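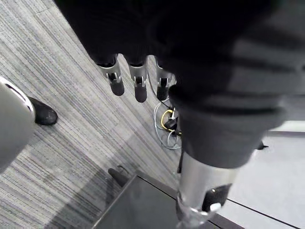 Figure 6. Robot hand with three fingers, black tips pointed at the carpet.

4.2 Away legs and the memory of the last visit

Club staff like to say that a team "knows how to win" at a certain ground. We took the claim more seriously than it may deserve. Our data cover 555 two-leg ties in the early qualifying rounds, and in 40 of them the visiting club had already won at the same stadium within the past three seasons.

Those returning winners did no better over 90 minutes than first-time visitors of similar strength. They did, however, give far more cheerful press conferences. Cheng and Seixas coded the tone of pre-match remarks and found that fond memories of a ground were mentioned by nearly every returning coach, including one at Vimenton who had been on the losing side there and seems to have misremembered.

Squad turnover explains part of this. By the time a club comes back, the players who enjoyed the first trip have mostly been sold, and the ones left are often the reserve goalkeeper and the physio. Dumitrescu suggests that the memory lives with the staff, who do not take corners.

Kong raised the fair objection that two seasons at Prinwood were played on a temporary pitch, so "same stadium" is a loose term. Dropping those ties leaves the estimate where it was. Extra time is treated separately in Section 4.3, where the numbers are smaller and the coaches less cheerful.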